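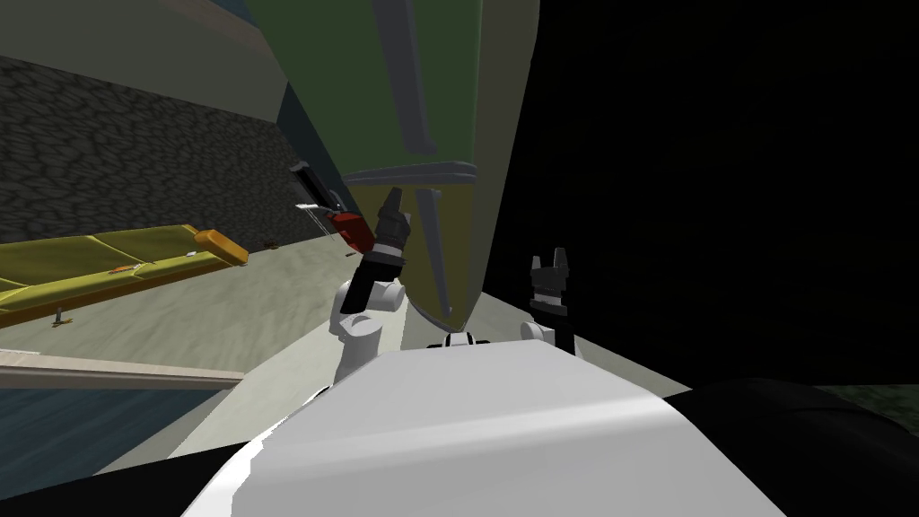 Household chores are still a long way off for these machines, I'm afraid, though I'm fonder of the Jostix simulator every week and it was lovely to see the list so lively. Tidying one room is a great many small jobs, and even getting a black gripper up against that big olive-green shape, with the red tool so close by, takes more care than I'd ever give it at home.

On Friday, October 2, 2026, the Hirton group wrote:
> We gave it 2,000 practice runs in August and 800 came good.
> Would anyone trust it with a real kitchen yet?

Not mine, bless it! But here is where I think we stand:

1. Reaching. Much better than it was, and the arm seldom wanders now – I'd call this part nearly done.

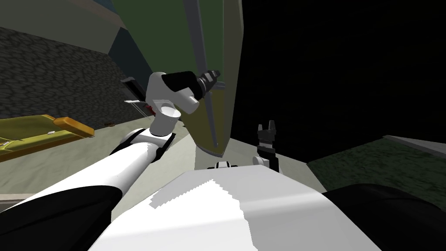 2. Holding on. Still the weak spot. Thambiah's new settings help a little, and I'd gladly try them for another 100 runs before we 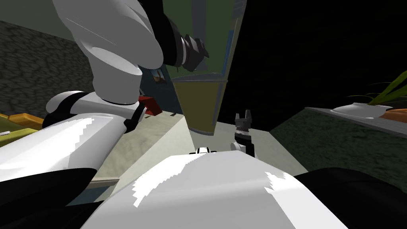
let anybody at Mirkley near the real arms, as a dropped plate there is a real plate, and I'd be the one sweeping up. 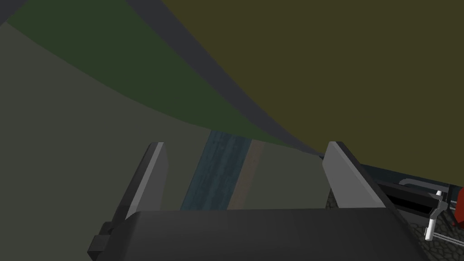 Both fingers open, nothing held.

Do send your settings over whenever you have a moment, and warm wishes to you all.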